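Review: the Droltari Bin-Picking Kit, second edition
Laboratory Equipment and Methods, Marino Institute

The Droltari kit is sold to research groups that wish to train a grasping policy on their own arm without first building the software around it. It consists of a data-recording package, a training script, a base model supplied by Atov, and a printed protocol of 12 pages which sets out how trials are to be arranged and scored. No arm, gripper or bin is included. The Institute purchased one licence in April and used it for the greater part of a term.

The method will be familiar to readers who follow the field. The base model proposes a grasp from a depth image. The arm attempts it, the outcome is recorded, and the model is retrained overnight on the accumulated attempts. The claim made for the second edition is that a group can reach useful performance on household objects with far fewer attempts than the first edition required. The supplier's guidance suggests that improvement should be apparent by the end of the first week.

Our evaluation comprised 2,346 attempts with everyday items of mixed shape and stiffness, including bottles, soft toys, hairbrushes and sunglasses. Of these, 638 were set aside for testing and were not used in training at any stage. Objects were returned to the bin by hand and mixed before each run, as the protocol requires. An attempt was scored as a success only if the object was lifted clear of the rim and held until the arm had stopped moving. 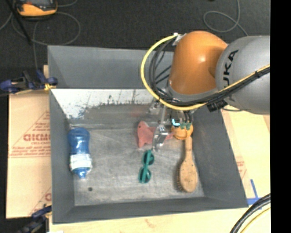

Liliana Donati, to whom a draft was circulated, objects that a rule of this kind flatters any system tested on a small number of objects at a time. In her view the difficulty in bin picking lies in clutter, and a bin holding a handful of items with floor showing between them measures grasp choice alone. She would have preferred fewer attempts with a fuller bin, and asks that the results be read with that in mind.

The reviewers accept the point in part. The protocol permits up to 20 objects but gives no instruction on the lower limit, and most of our runs were made with light loads. We have therefore refrained from quoting a single success rate. What may be said with confidence is that the retrained model did better than the base model on the test attempts, that most of the gain appeared within the first 200 training attempts, and that later gains were slow. Bottles benefited most. Sunglasses improved least, and the model continued to favour the lenses over the temple arms.

Installation took two days. The recording package is well made and did not lose a run. The training script is less satisfactory: it stops without a message when the disk is full, and its log files use a different clock from the recorder, so that matching the two is tedious. The manual devotes one paragraph to calibration. Groups without previous experience should expect to spend longer on this step than on any other, and a poor calibration is easily mistaken for a poor model.

Comparison with the Flerkine package, which the Institute has held for some years, is difficult, as Flerkine does not retrain. It remains the simpler choice for a fixed set of parts. Droltari is to be preferred where the objects change from month to month.

Support requests were answered within a working day, with the exception of one sent on a Sunday concerning licence transfer, which remains open.

Recommended for groups with an arm already in service and a member of staff able to attend to it. The scoring section of the protocol should be revised before results from different laboratories are compared.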